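# 关于我们

Sellico 是一家替人看合同的小公司。业务范围很窄：餐饮店和民宿的采购合同、设备租赁合同、加盟合同。婚姻、劳动仲裁、刑事案件一概不接，打电话来问也只能请您另找律师。

写“关于我们”这种页面，同行的习惯是先讲愿景，再讲使命，然后放一张握手的照片。我们读过不少，读完仍然不知道对方收多少钱、谁来干活、干砸了怎么办。所以这一页尽量只写这些。

## 怎么开始的

创办人 Murray Ouellet 早年在一家酒店用品供应商做采购，经手过大量格式合同。他对这类文件的评价一直不高：前三页谁都看得懂，要命的东西放在附件里，附件又常常是签完字才寄到。后来他自己盘下一间小餐馆，签了一份洗碗机租约，租期届满前没有书面通知，自动续了两年。那台机器他早就不用了，钱照付。

餐馆没有做下去，那份租约倒是留着，现在夹在我们办公室的文件柜里，新同事入职第一天都要读一遍，读完要指出续约条款在哪一页。多数人第一遍找不到。
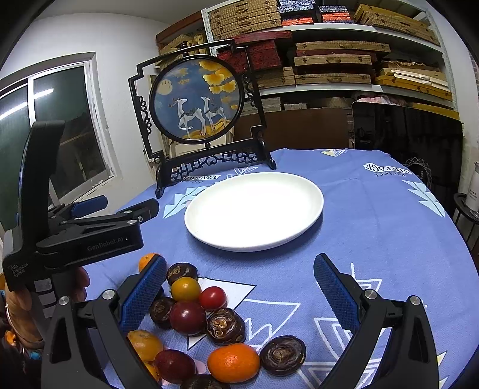 厦门，七月

搬到现在的办公室以后，我们把业务重新理了一遍。以前什么都想试，做过商标代办，也做过所谓“品牌出海咨询”。后者说白了就是翻译几页介绍，再收一笔不便宜的顾问费。客户没有怨言，我们自己看着账单觉得不像话，就停了。

留下来的是三项：

- **Anell 审阅**：单份合同的逐条审阅，出一份中文意见，标明哪些条款可以谈、哪些谈了也没用。每份 600 元，附件计入，不另收费。
- **Istilis 比对**：同一供应商新旧两版合同的差异比对。很多供应商会说“只是更新了格式”，我们对这句话持保留态度。
- **Pichler 年度服务**：每年 2,000 元，适合供应商较多的门店。合同到期日由我们登记，到期前提醒，提醒以邮件为准，电话只是补充。

三个名字没有什么典故，是内部文件夹的名字，叫久了就没改。有设计公司提议给它们编一段来历，我们谢绝了。

## 我们怎么看合同

先看付款，再看解除，然后看附件，最后才看正文开头那些“本着平等互利的原则”。顺序反过来也可以，只是比较费时间。

现在市面上有不少自动审合同的软件，我们也买来用过。找错别字、核对金额大小写，它们做得不错。可是一份蔬果供货合同里写“以双方认可的品质为准”，软件给了绿色的勾。双方认可，是谁认可？在哪里验货，验货时不认可又怎么办？这些它没有问。将来也许会问，到时候我们再改这一段。

蔬果合同是我们看得最多的一类，也最容易出纠纷。损耗按几成算，换季能不能换品种，节假日送不送货，写得清楚的很少。供货商会说大家合作多年，不用写这么细。合作多年的纠纷，我们也见过。 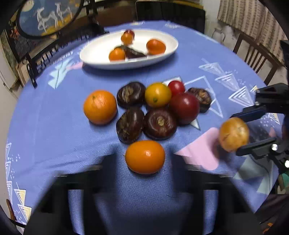

白色椭圆盘与桌上的水果

## 人

全公司 16 人，其中一部分持有律师执业证，在合作的律师事务所执业；其余是审阅员，做过采购、财务或者餐厅店长。每份意见书上都写明由谁审阅、由谁复核。您有权知道看您合同的是什么人，也有权要求换人，不必解释理由。

我们不放员工的大头照，也不写“资深”“顶尖”之类的头衔。一个人资深不资深，看他写的意见书就知道，网站上怎么写都可以。

Murray 现在仍然参与复核，主要看设备租赁类。他的中文口语很好，手写字很难认，所以他的批注一律由同事录入后再发给客户。

## 几件需要说在前面的事

去年我们审阅了 394 份合同。这个数字说明我们去年很忙，说明不了别的。经我们看过的合同照样可能出纠纷，我们能做的是让您在签字之前知道纠纷大概会出在哪里。

我们不承诺“零风险”。凡是作这种承诺的机构，建议您请他们把这三个字写进服务合同，再看看他们的反应。

审阅意见有遗漏的，退还该份合同的全部费用，并免费重审。是否属于遗漏，由没有参与原审阅的同事判断。这个办法并不完美，毕竟还是自己人查自己人，客户不同意结论时，可以要求我们书面说明理由。

我们不收供应商的介绍费，也不推荐供应商。常有人问哪家设备公司靠得住，这个问题我们答不了。看过合同只能说明合同写得怎样，机器坏了有没有人来修是另一回事。

网站上没有客户评价。早先放过几条，后来发现都是关系好的客户应我们要求写的，就撤掉了。想了解我们做事的样子，可以来信索取一份隐去名称的意见书样本，连同服务合同一起寄给您。服务合同一共四页，没有附件。

## 联系

审阅申请请通过网站表格提交，合同请附完整扫描件，包括空白页。上午十点以前收到的，当天回复能否受理；之后收到的，顺延到下一个工作日。来访请先预约，楼下门禁只认预约名单，说是我们的老朋友也进不来。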